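Filed under: Diary, Shelter stuff, Lallbridge

The boiler, the van, and the check

Home at last, shoes off, toast for dinner because I can't face the stove. I was at Sadowski House from before breakfast until after the kids' bath time, and I want to get today down before it all runs together with yesterday, which was also long and also had plumbing in it.

So the state money still isn't here. It was supposed to land in December, then it was "early in the new year," and now the lady on the phone says it's been approved but not released, and I had her explain the difference to me twice and I still couldn't tell you what it is. Approved but not released! I wrote it on the whiteboard in the office and underlined it. We have six families in the house right now and every one of them eats like you'd expect people to eat.

The boiler man came first thing. I like him a lot, he wipes his feet and he talks to the little ones like they're customers. He says the part can be had from a place in Clescombe but they want payment up front now from anybody who's been slow before, and we have been slow before. It comes to $1000 with the labor. I stood there doing sums in my head and nodding as though that was a perfectly normal amount to have lying around. He's got it limping along for the moment. Upstairs bathroom gets hot water if nobody is running the kitchen tap, so we've put up a sign, and the teenagers have been policing it with a lot of enthusiasm.

After that I did the grocery run, which I've been doing in my own car since the van failed inspection. I had the back seat down and eggs on my lap at one point. The discount store had dented cans of tomatoes for next to nothing and I bought all of them, plus a giant sack of rice and some of those awful orange crackers the kids beg for. Forgot dish soap. Went back for dish soap. Forgot my card in the machine and had to go back AGAIN, and the boy at the register just held it up when he saw me coming in the door.

Lunch was supposed to be a quick sandwich at my desk but one of the moms had made lentil soup for the whole building, with lemon in it, and I had two bowls. She starts at the packing plant next month and she's nervous about the bus, because the early one doesn't run on that side of Lallbridge anymore. We looked it up together and there's a connection if she walks down past the library. It's a long walk in the dark, though. I said I'd ask about a ride share and I need to remember I said that. (Ask about the ride share!!)

Then came the mail, and I'll admit I'd been hanging around the front hall waiting for it like a kid at camp. Gas bill, a catalog for office chairs, something for a family who left last summer, and a thin little envelope from the Sternov Fund. I've applied to them every year that I've had this job and I've got a nice collection of letters wishing us well in our important work. I figured it was another one. I put it under the gas bill and went and sorted out an argument about the dryer first.

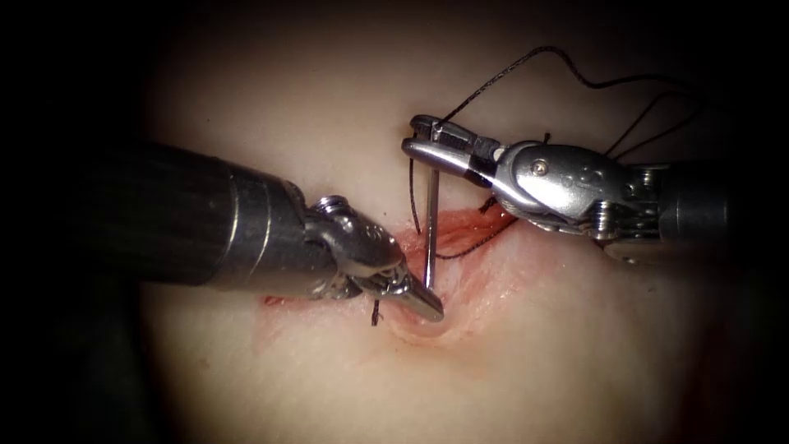 What was in the envelope

A check! For $3000! I read the amount, turned the paper over as if there'd be a catch on the back, and then I went into the supply closet and had a short cry next to the paper towels. It isn't what we asked for and it won't fix the big problem. If the state doesn't pay up we'll be in the same spot again before summer, and the letter says very clearly that it's a one-time gift. But it's real money and it's here and we can spend it.

I called the boiler man right back and told him to order the part. That felt wonderful. Then I paid the gas bill, less wonderful, and then I sat and looked at what was left and tried to be sensible. The night staff have been waiting on overtime since before the holidays and not one of them has made a fuss about it, so that's next. The van is going to have to wait. I know the van isn't cheap to leave sitting there either, the battery will die and the mice will get in it, but I can carry eggs on my lap a while longer.

I wanted to tell everybody at dinner and then I chickened out a bit. I don't like the families hearing about our money. When you're living in one room with your kids and all your bags, you shouldn't have to think about whether the building can pay its bills too. They know, of course. They can feel the radiators. So I just said the hot water would be fixed soon and there was a big cheer, and one of the little girls asked if that meant she had to take more baths. Yes ma'am, it does.

Still to do

I have to write the thank-you letter tonight or it will never happen. I started one in the car and got as far as "Dear Sternov Fund, you have no idea," and that's probably not how they like them to start. I should say what the money went to, and maybe leave out the dryer.

Also tomorrow: call the state lady again, nicely. Call the paper in Clescombe, who said back in the winter that they might do a story on the late payments and how many places like ours are stuck, and then went quiet. Our house isn't the only one. The shelter over there closed its kids' room to save on heat and I think about that more than I'd like to. Find the file with last year's inspection. Buy light bulbs. Ride share!

My feet hurt and the toast has gone cold. Rain on the window now, and I've left the rice in the trunk of the car.

Last updated: 2019-03-27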